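# Gradereck 2: review of the bimanual control and planning stack

Version tested: 2.1, with the Vikance driver pack. Host: one desktop PC running Linux, no real-time kernel for the first half of the test, real-time kernel for the second.

Gradereck is a control and planning package for two-arm cells. It consists of a joint-level controller, a motion planner with a shared collision model, a perception front end and a logging tool called Balance. It is sold by Vikance, who also supply the drivers. We used it for cloth handling: pick one item from a basket, bring it to the middle of the table, release it, repeat. Cloth is a poor match for most planners, and the product sheet lists it as supported.

## Installation

The installer works. It wants its own Python environment and will refuse to run if it finds another one active, with an error message that names the wrong directory. Licence activation needs a network connection once and not again afterwards.

Calibration is done from a single wizard. It asks for the pose of each arm base in the table frame, then moves both arms through a set of poses and solves for the camera. The wizard does not save partial progress. If the solver rejects the result you start again from the first pose. We did this twice, the second time after finding that the wizard had silently assumed the base offsets were in millimetres while the form beside it was labelled in metres. The label has been wrong since 1.x according to the release notes, where it is listed under known issues.

## Controller

This is the best part of the package. The joint controller runs at 800 Hz and on the real-time kernel it held that rate with very little jitter. On the stock kernel it missed deadlines whenever the perception process started up, and reported each one in the log with a timestamp, so the cause was easy to find.

Impedance mode is well behaved. Stiffness can be set per axis in the tool frame and changed during a motion without a step in the commanded torque. For cloth we ran low stiffness vertically and higher in the plane of the table, so that a grasp that came down slightly too far pressed on the tabletop without tripping the force limit. Gripper commands go through the same queue as arm commands. That keeps ordering simple, but a slow gripper response holds up the arm behind it.

## Planner

Both arms are planned either together or separately, set by a flag in the task file. Joint planning is correct and slow. Separate planning treats the other arm as a moving obstacle and is quick enough to use between picks.

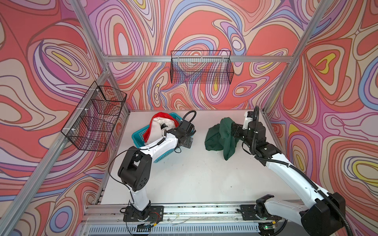
The shared volume over the middle of the table is where the two modes differ most. With separate planning, the arm that asks first gets a reservation on the volume and the other has to wait or go round. Reservations are released when the trajectory ends, and a trajectory counts as ended only when the velocity falls under a threshold. The default threshold is too strict for impedance mode, in which the arm settles gradually. We raised it and the waiting went down noticeably. The parameter is called `res_release_vel` and is missing from the manual.

Held objects can be attached to the gripper in the collision model as a box, a cylinder or a mesh. There is no deformable type. A cloth hanging from the gripper has to be entered as a box, and if the box is long enough to cover the folds the planner will not lower it to the table. Parisa Amini, who wrote most of our task code, replaced the attached box with one that shortens as the tool height drops. It took her an afternoon and a plugin of 104 lines. The plugin interface itself is clean and has proper type hints.

## Perception

Segmentation is by colour and depth together, with the weights exposed. It separates items in a heap well when the colours differ and badly when they do not. Two white items on top of each other come back as one region, and the grasp proposer then picks a point near the middle of it. Strongly patterned surroundings produced false regions until we set a crop volume. The crop is given in the table frame, so it survives moving the camera provided you recalibrate.

Grasp proposals are ranked by a score with no unit and no documented range. Proposals close to a basket rim are penalised, which is sensible for rigid parts and unhelpful for cloth, where the piece hanging over the rim is often the easiest to take hold of. The penalty can be turned off per object class.

## Balance

Balance records joint states, camera frames, planner decisions and parameter changes on one clock. Playback is by timeline, and planner decisions can be expanded to show the rejected candidates. We found the reservation problem this way in a few minutes.

Export is to its own format or to CSV. The CSV export drops the camera frames without a warning. Files from a long session are large, and nearly half of the size is uncompressed depth. The competing Yazdani logger compresses depth by default, though it has no view of the planner at all.

## Support

Two tickets raised. The one on units was answered with a link to the release notes. The one on reservation thresholds got a correct and detailed reply from a developer, including the suggested range for impedance mode.

## Verdict

Good controller, good logging, usable planner once the release threshold is changed. Perception is adequate for mixed colours and needs work for anything else. We have renewed for the cell and will keep our own attachment plugin until a deformable type is added. For rigid parts only, the cheaper licence without the perception front end would be enough.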